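Sorting Out the Parts Tray - Project Report

Module: Practical Hardware, Traldale
Submitted: 12 February 2018

What I set out to do

When the project list went up I had my eye on something flashy, but the one I kept coming back to was the parts tray. If you've ever taken a desktop computer to bits you'll know the problem. Everything comes out nicely and then you've got a bench covered in bits, a memory stick under your elbow and no idea where the little clip went. So my question was a simple one: does it help to give every part its own place before you start, and what should that tray look like?

The Kinia workshop let me use the bench and an old tower for the whole project, and I had a budget of 20 pounds, which mostly went on card and foam (and one very disappointing plastic cutlery tray).

First attempts

Version 1 was the cutlery tray. Terrible! The compartments were far too long, the memory modules slid up and down and the processor just sat there on its back in a space meant for forks. I gave up on it in an afternoon.

Version 2 was cut from foam. I was really proud of this one and it held everything snugly - too snugly, as I had to dig parts out with my fingernails. I also read up on static after making it and found out that ordinary packing foam is a bad idea near a processor anyway. Should have read that first. It's in my notes as lesson number one.

By then I'd worked out what I wanted:

- a big pocket for a hard disk, with room to get hold of the edges
- a square recess for the processor, so it can't slide about
- slots for memory, with guides at both ends
- a few spare slots, as you always have one more part than you planned for

The tray we ended up using

The workshop has a moulded grey tray that does nearly all of this, which was a bit annoying after all my cutting and gluing, but it did mean I could spend the rest of my time on the layout and the order of work. I put it to the left of the case with the tower lying on its side and the side panel off. Having the board flat and facing up makes a huge difference. You can see the socket, the memory slots and the expansion slots all at once, and nothing has to be held up while you work on it.
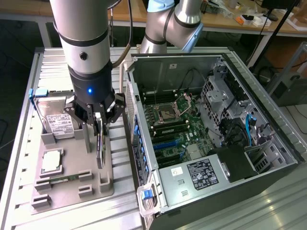
Figure 1. Parts tray next to the open tower, with one hard disk held over the tray and another in the upper pocket.

The processor recess is my favourite bit. The chip sits in it square, with the heat spreader easy to spot, and the memory module goes just below. My one grumble is the upper pocket. It's roomy enough that a disk can end up lying at an angle, and I'd like a ridge or a raised edge in there to keep it straight.

What I'd change

I'd add labels. I knew what each slot was for by the end, but anyone new to the bench would have to guess. I'd also like a small lidded pot for screws, as the tray has nowhere I'd trust with them. I've sketched a version 3 with both of these and I'm hoping to make it properly in June, when the workshop is quieter and I can get at the good cutting tools.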